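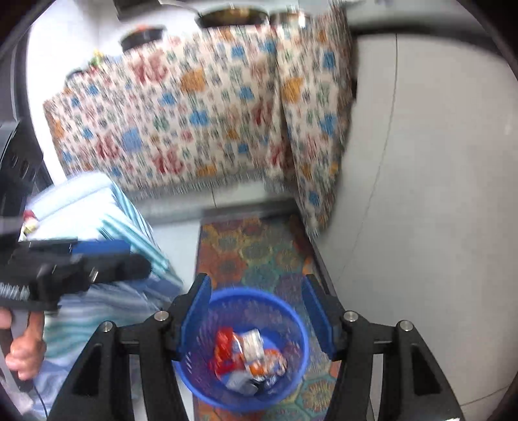
Open Day at the Flurnley Workshop: Questions and Answers

We receive many of the same questions by e-mail, so Merike Ķēniņš from our office has put them together on one page. If yours is missing, please write to us and we will add it.

What will I see at the open day?

People at work with hand-held grippers. They do small household jobs, for example collecting wrappers in a plastic basket, and the tool records each movement. Later these recordings are used to teach robot arms the same job. You may stand near the work mat and ask questions while it goes on.

Is there a robot that moves by itself?

Yes, one arm in the second room. It is called Dorner, after the street where we had our first workshop. It works slowly, and it sometimes drops things. The demonstration with Dorner starts at 2 in the afternoon and is repeated once before closing.

Can I try a gripper?

Yes, please do. You hold the handle, you squeeze, and the two jaws close. The blue pads on the jaws do the holding. Most visitors need a few minutes before they can pick up something thin, like a candy wrapper or a small packet. Paora McKinnon stays at the practice table all day and will show you how to turn your wrist.

Why do you use wrappers and not proper test objects?

This was asked by a teacher last year and we liked the question. Blocks and balls are easy to hold and they keep their shape. A crumpled wrapper has a different shape each time, and a shiny one is also difficult for the camera. If we want a robot that can tidy a room, it must learn on the things that people really leave in a room.

How many recordings do you need for one job?

It depends on the job. For the basket job we have collected nearly 1,000 so far, and we will continue in March. Some of them cannot be used, for example when the hand moves too fast and the picture becomes blurred.

Will I be recorded?

Only if you agree. Recordings made at the practice table are deleted in the evening. If you want to give yours to the project, there is a form at the desk -- please read it first, it is one page.

May I bring children?

Children are welcome from the age of 7 if an adult is with them. The jaws close with little force, but fingers should stay away from the joints. Younger children may watch from the bench in the Adomaitis room.

Does it cost anything?

No. Tea is also free. Cake is sold by the Oltden school and the money goes to their class trip.

How do I get there?

Take the bus to Oltden and get off at the last stop. The workshop is behind the paint store, with a green door. Parking is limited to the front yard. There is one step at the entrance -- call us before you come if you need the ramp, and we will have it in place.

Do I have to register?

For the general visit, no. For the demonstration with Dorner, yes, as the second room is small. Write to the office with your name and the number of people. School groups should ask for a separate time in the morning.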